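Speaker notes, Jutgate session, part two: collecting the examples
Slot is 15 minutes. Skip the Trernik comparison if the first part ran long.

SLIDE 4. Where the data comes from
All episodes in this part are simulated. Vilmos Csizmadia built the tabletop layouts, Sunee Noiphan ran the teleoperation. We kept 1684 episodes after filtering. Say the number once, then move on.

SLIDE 5. What counts as one example
One episode = one instruction, one start state, one arm trajectory, final object poses. Stress that the instruction is written before the operator starts. In the first batch it was written afterward, and the text drifted toward whatever the operator had done. We dropped that batch, 228 episodes.

SLIDE 6. Clutter
Each layout has target objects plus distractors. Distractors are drawn from the same pool as targets, so the policy can't learn that a bowl is always the thing to move. Duplicates are allowed. With two bowls on the table, the instruction has to say which one.
Pause for questions on wording. Someone will ask about "left": it is always camera left, never robot left.

SLIDE 7. Failures
Failed grasps stay in, labeled. Some 200 of them are near misses with the gripper closing beside the object. Bárány's group discards these. We train the success classifier on them.

SLIDE 8. Start state
Arm pose is randomized above the table. Leave this one up while handing over to Sunee for the Stadia results.

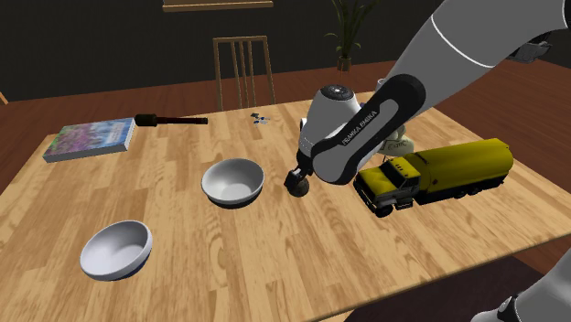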